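Suchbegriff eingeben … Suchen

Handbuch > Abschlussfeiern > Einlass und Sitzplätze

Abschnitt 2: Gästekarten für die Abschlussfeier einrichten

Februar 2022, Redaktion Kindmont

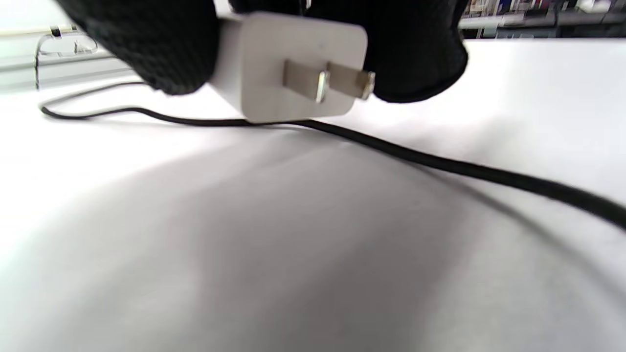
Dieser Abschnitt gilt für Hochschulen und Kollegs, die ihre Abschlussfeier mit Kindmont verwalten. Die Liste der Absolventen muss bereits eingelesen sein.

1. Melden Sie sich an und öffnen Sie »Feiern«. Wählen Sie den Termin aus.

2. Tragen Sie unter »Saal« die Zahl der Gästeplätze ein. Für die Aula Rullberg sind 472 Plätze voreingestellt.

3. Legen Sie unter »Kontingent« fest, wie viele Karten jeder Absolvent erhält. Der Standardwert ist 2.

4. Sperren Sie die Plätze für Lehrkräfte und Ehrengäste. In der Vorlage Aseck sind dafür 32 Plätze vorgesehen.

5. Klicken Sie auf »Prüfen«. Übersteigt das Kontingent die freien Plätze, erscheint Meldung 3649. Senken Sie den Wert aus Schritt 3 und prüfen Sie erneut.

6. Klicken Sie auf »Karten versenden«.

Hinweis: Absolventen ohne hinterlegte E-Mail-Adresse stehen danach in der Liste »Offen«. Ihre Karten können Sie im Sekretariat ausdrucken.

Achtung: Nach dem Versand lässt sich das Kontingent nur noch erhöhen. Bereits verschickte Karten müssen einzeln storniert werden.

Die Reihenfolge beim Aufruf der Namen richten Sie im Modul Varghese ein, siehe Abschnitt »Einzug und Urkunden«.

Schlagwörter: Abschlussfeier, Gästekarten, Saalplan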